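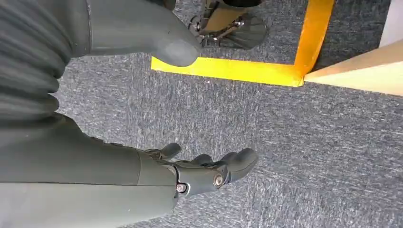
Slide 1 – Working at floor level

Good morning, and welcome on behalf of Zarnomitz Facilities. This session concerns the marking of floors in shared rooms, with particular reference to the Erdős Room. Please hold questions until the end of Slide 3.

Slide 2 – Corner marks

Refer to the guidance sheet, section 4. A position on the floor may be marked by its corners alone. Two strips of tape meeting in an L are sufficient, and a full outline uses more tape and takes longer to lift. Draw attention to the colour: bright yellow stands out well against a gray-blue speckled carpet. Pale grey and blue tapes should not be ordered for this room.

Pause here, as those at the back may need a moment to find the corner. 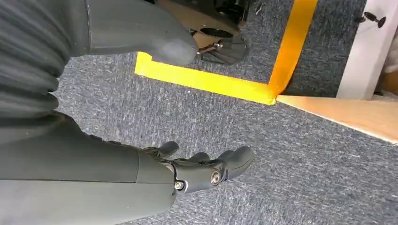

Slide 3 – Laying and lifting

Vacuum the carpet before any tape is laid. Press each strip down by hand from one end to the other. Tape should be 50 mm wide – narrower rolls remain in the store and may be used up on hard floors.

Lift strips slowly and at a low angle. Any residue is to be reported to the Dukitz desk before 4 p.m. and should not be scraped.

Invite questions. Copies of the guidance sheet are on the table by the door.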